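Chapter 10
Small Things and Where They Live

Every home has them – the marbles, the spare lids, the little bottles that wander from shelf to shelf and never seem to settle anywhere for long. When Poonam Shukla first taught this unit, she asked her class to bring in whatever was lying on top of their desks at home, and the sorting took the whole afternoon! We'll begin just as gently, with one clear box and a table, and work our way up to closets by the end of the chapter. 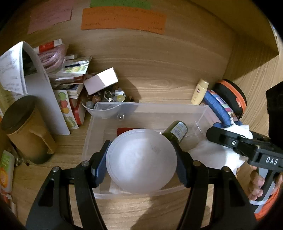 What should go into a clear box first? Start with the flat things, then stand or lean the bottles beside them, and tuck anything soft into the space left over.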